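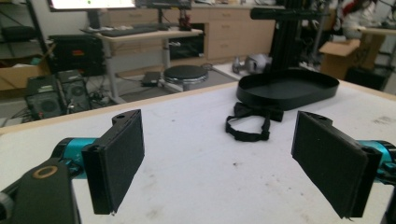

Bow tie and tray, white worktable. February walk-round.

LORBRIDGE WORKROOM - TABLE AND SMALL ITEMS CHECK
Checked by: Natanael Seixas
Passed to: Remzi Değirmenci
Start 8:20 am. Bit rushed, delivery at 9.

TABLE

Top surface clean - NO. Gray smudges, specks, dust. Wipe down before anything black goes on it, lint shows up on everything.
Top surface damage - MINOR. Scuffed a little. Nothing that would snag fabric, ran a cloth over it. Leave it.
Wood edge, far side - OK. No splinters. Checked by hand end to end.
Table level - OK. No rock.
Legs and feet tight - OK after tightening. Back left was loose agian, second month. Needs a new bolt, not another turn of the wrench.

STAND

Black upright behind tray - OK. Solid at the base, doesn't sway when pushed.
Crosspiece up top - OK. Bolts snug. Remzi, do we have a height limit for it? Nothing in the binder. I'd want it noted somewhere.
Sharp ends - did not get to it. Carry over.

TRAY

Black oval tray, raised rim - OK. No chips, no cracks.
Sits flat - OK.
Clean - OK but wipe anyway, the glossy sides hold fingerprints.
Position - MOVE. Too close to the stand, you bump it reaching in. Bring it forward a hand's width.

BOW TIE (black, adjustable strap)

Knot stitching - OK.
Strap - OK. Left in a loose loop on the table. Fasten it before it goes back, loose straps catch on drawer runners.
Plastic adjuster - OK. Slides and holds. Tugged it 5 times, no slip.
Lint - FAIL. Roll it. See table top above, same problem.
Stored right - NO. Goes in the tray when not in use, thats what the tray is for.
Batch label - MISSING. Should be one of the 20 from Brastora but can't prove it without the label. Hold till matched.

ROOM BEHIND THE TABLE

Clutter - FAIL. Same comment as last time. Nothing dangerous right this minute but there's no place to put anything down.
Walkway to exit - OK, just. Keep it that way.
Extinguisher tag - OK, in date.
Lights - OK. 2 spare tubes left in the closet, order more.

TO DO

Wipe table, then lint roll the tie. In that order.
Bolt for back left leg. Soylu carries them, ask for the longer one.
Stand: check sharp ends, find height limit.
Label for tie.
Clear the background mess before the Destodance order comes in. 1,000 pieces and they need floor space.

Finished 8:55. Recheck on table, tie and clutter only, rest can wait till next walk-round.
N.S.

Comment, R. Değirmenci: seen. Bolt ordered. No height limit on file for the stand, will write one up. Don't release the tie without a label.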